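Carpet on a Work Table: Tips for Keeping It Clean and Useful

A carpeted tabletop is quiet, and small parts don't roll off it the way they do on bare wood. It also holds on to every scrap of lint and paper. These tips come from the table we use for sorting mail and small repairs.

Choosing the carpet
Buy a low, tight pile. Anything shaggy swallows screws and staples. Cut the piece larger than the top and trim it after it has been lying flat overnight.

Weekly cleaning
Take everything off first. Vacuum with the brush attachment, going one way and then across. White specks that stay behind usually come up with packing tape wrapped around your hand, sticky side out. For spills, blot with a damp cloth and leave the spot alone until it dries. Don't scrub, or the pile will fuzz.

Papers
Square up folders before you set them down and keep them all on one side. Carpet grips the bottom folder, so lift the stack to move it. Dragging bends the corners.

Small hardware
Leave clips and hooks in their package until you need them. Put the package toward the back, where a sleeve won't catch it.

Drinks
Water bottles tip easily on a soft surface. Keep the cap screwed on and lay the bottle down at the back, away from the papers.

A mat for close work
Put a flat mat on the carpet where you write or cut. Ours is black with rounded corners and stays out all the time.
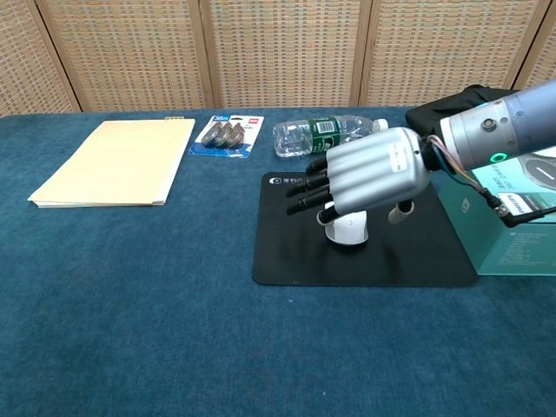
Storing the carpet
Roll it with the pile facing out and tie it loosely in two places. Ours goes in the closet in October when the table is needed for guests. Don't fold it. The crease takes weeks to come out.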